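Parallel gripper for small round boards: narrow fingers or wide pads?
Bench Automation forum > End effectors and tooling
Started by ovenmitt_40, 10/07/2022

ovenmitt_40 wrote:

Two-arm cell, round boards and small wired parts going from plastic bins to a steel tray in the centre.
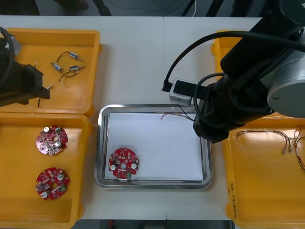 Should the fingers on a parallel gripper be narrower than the gap between the tallest parts on a board?
Narrower by at least a couple of millimetres on each side, so that the fingers still clear the parts when the board sits slightly rotated in its bin.

That much I worked out from the first week. What I can't settle is which gripper to standardise on. I have two on trial. The Toltance is the cheaper one, with slender metal fingers and a stepper inside. The Ovberg has a servo, position feedback and wide rubber-faced pads. I ran each for 1000 picks on the same boards, same arm, same program apart from the finger offsets.

Toltance: 723 clean picks on the first attempt. Most of the misses were the board slipping on lift.
Ovberg: better on slip, but it kept landing on the edge of a capacitor. I stopped logging first attempts at 375 because I changed the approach height partway through and the numbers before and after aren't comparable.

Parts per bin is small, so cycle time is not the problem. I need reliability.

kelpforest wrote:

You have changed two things at once, fingers and drive. Put the narrow fingers on the Ovberg and run it again. The bolt pattern is the same on both if yours are the older flange.

Also, where on the board are you gripping? If it is the outer edge, the notches matter. A flat finger that lands across a notch has two short contact lines and will let the board pivot. Index the grip to a plain section of the rim.

ovenmitt_40 wrote:

Outer edge. I had not been indexing to the notches at all, just taking the centre from the camera and closing at whatever angle the wrist happened to be at. Will try that.

Flange is the newer one on the Ovberg, so I need an adapter plate.

drillpress_ca wrote:

I'd disagree with gripping the rim. If the board has a centre hole, use it. An expanding finger pair going into the hole is self-centring and doesn't care about notches or rotation. We did this on a round sensor board for a year with printed fingers and a small steel pin on each.

kelpforest wrote:

Works if the hole is plated or the laminate is thick. On a thin board, outward force at the hole is a good way to start a crack. You also lose sight of the hole as soon as the fingers go in, so a wrist camera can't confirm the grip.

drillpress_ca wrote:

You confirm the grip from finger position, not from the camera. If the jaws stop where the hole size says they should, you have the board. If they open past that, you missed. The Toltance can't do that with an open-loop stepper, and that alone would decide it for me.

We never cracked one. Current limit was low.

ovenmitt_40 wrote:

Hole edge has copper fairly close to it on mine. I would need to check with whoever did the layout before putting a steel pin against it.

saltbox wrote:

Different question. What are you using for a controller? I ask because slip on lift is often just the arm starting to move before the gripper has finished closing. The Feyisa controllers report "closed" when the command is sent, not when the jaws stop. There is a setting for it on page two of the I/O menu, off by default.

ovenmitt_40 wrote:

It is a Feyisa, and the setting was off.

I'll rerun the Toltance before spending anything on adapters.

saltbox wrote:

A fixed dwell of a quarter second will tell you the same thing without touching the setting. The stepper version doesn't send a stop signal anyway, so the setting may only help the Ovberg.

imham_user wrote:

We have the Imham soft fingers on a similar job. They are good on bare boards and useless on anything with leads. Wires stick to the silicone and come up with the next part. If the same gripper has to handle the wired components, stay with metal.

Life has been 4000 cycles before the tips tear, which I think is poor for the price.

drillpress_ca wrote:

Ours lasted a lot longer than that. Sharp solder joints on your boards?

imham_user wrote:

Trimmed pins on the back, yes. Possibly the cause.

ovenmitt_40 wrote:

Reran the Toltance with the quarter-second dwell and the grip indexed between notches. Only one bin's worth so far, repeated through the afternoon, and no slips. I know that is two changes at once again. Next run is dwell only, old grip angle, then I'll order the adapter plate and put the same fingers on the Ovberg.

kelpforest wrote:

Keep the lift speed the same in all three runs and post the jaw gap with each result.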